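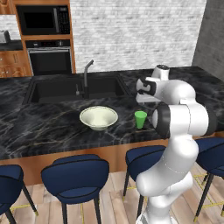

The island in the Vereck kitchen, with the bowl and the green cup that have become regulars in the Jivotis work.

Move the Camera, Keep the Skill

A small research group wants robot arms to stop caring where they are being watched from

Ask a trained robot arm to put a cup in a bowl and there is a decent chance it will do it nicely. Now slide its camera a hand's width to the left and ask again. Many systems that looked brilliant a minute ago will close their fingers on thin air.

People who work with learned robot control know this problem so well that they tape their camera stands to the floor. The robot was taught from pictures, and the pictures all came from one spot, so part of what it learned was that spot. The cup isn't "over there by the sink" to a system like this. It's a patch of color in a certain corner of the image, and when the patch shows up in another corner, the arm goes to the wrong place with complete confidence.

The team at Prirnex thinks it has a good answer, and I came away from a long morning with their results pretty excited about it. Their method is called Jivotis, and the idea at the heart of it is simple enough to explain over coffee. Every time the arm practices in simulation, the session is recorded from several viewpoints. The learning system is then quizzed: these two pictures come from the same instant, so do you want to do the same thing in both? If it says "move left" from one camera and "move forward" from the other, and those don't come out as the same motion in the room, it gets corrected.

Plenty of groups already train with lots of camera positions. What usually happens is that each view gets treated as one more picture in the pile, and the system is left to notice on its own that they belong together. Jivotis ties them together from the start. Disagreement between views becomes the thing the arm learns from, and that turns out to be a very rich source of lessons, even when the arm is doing well at the task itself.

The practice ground is Vereck, the group's home-built simulator, and the kitchen is its best-used room. It has a long island topped in black marble, a sink set into it, navy bar stools along one side, and a white arm that reaches in over the counter. I liked it right away. It looks like a place where someone would make toast (there is even a toaster). For a camera test it's also wonderfully mean. The marble is streaked with veins that look different from every angle, the stools hide behind the arm and pop out again, and the arm itself gets in the way of nearly everything.

That last part matters more than I expected. When a camera sits close to the arm, a large share of the picture is simply robot: big white links, black joint caps, an elbow right where you'd like to see the counter. From one side the cup can end up tucked in near the elbow. From another it stands out in the open with bare marble next to it. A person glancing between the two views would hardly notice the change, and that easy shrug is what the Prirnex group is after.
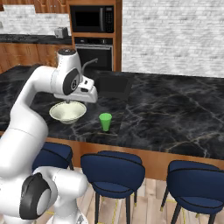 Gripper over the bowl, seen from a viewpoint where the arm takes up most of the left side.

The main test is called Rashti, after the set of camera placements it uses. None of those placements appear in training. In each trial the arm has to pick up the cup, set it in the bowl, and back away without knocking either one over. The cup and the bowl start in a new position every time, and the camera gets a new position too.

Across 116 trials, a standard version of the controller, trained on the same practice sessions without the agreement step, failed 34 times. With Jivotis switched on, it failed seven times. Same arm, same amount of practice, same kitchen. I asked to see those two numbers again because I thought I had mixed up the columns.

The number of training cameras is small as well. The team used five. They tried adding more and saw very little change, and they have a nice explanation for that: once the system has learned to work out where things are in the room, another view mostly repeats what it knows. With only two cameras, the arm seemed to learn a trick that worked between those two and fell apart elsewhere. I'd love to know exactly where the switch happens, and so would they.

The seven failures are worth a look. Most of them come from views in which the gripper covers the cup during the final approach, so there is nothing to see at the moment when seeing would help. The arm comes down a bit too far forward and nudges the cup instead of closing on it. The group is now giving the controller a short memory, a second or so of recent images, so that it can hold on to where the cup was before the fingers got in front of it. Early runs look promising, but they aren't ready to put a figure on them.

There is also the large matter of real kitchens. Everything so far has happened in Vereck, where light behaves itself and the lens never gets greasy. The team is open about this. A simulated camera knows precisely where it is, and Jivotis leans on that knowledge during training, when it checks whether two motions are really the same one. On a real bench those positions would have to be measured, and measurements drift. The plan is to add small errors on purpose and find out how sloppy the numbers can get before the method suffers. First tests on hardware are set for November.

What I keep thinking about is how little the method asks for. It needs no special sensor and no extra labels, and once training is over the arm runs on a single ordinary camera — the other four are only there for practice. If it holds up outside the simulator, a lab could move its robot to a different bench after lunch and be working again the same afternoon. For anyone who has spent a day putting a camera back exactly where it used to be, that's a lovely thought.

Prirnex plans to share the Rashti camera placements along with the kitchen itself, stools and all, so other groups can run the same trials. A second room is being built now, with a much lower ceiling and far fewer good places to put a camera.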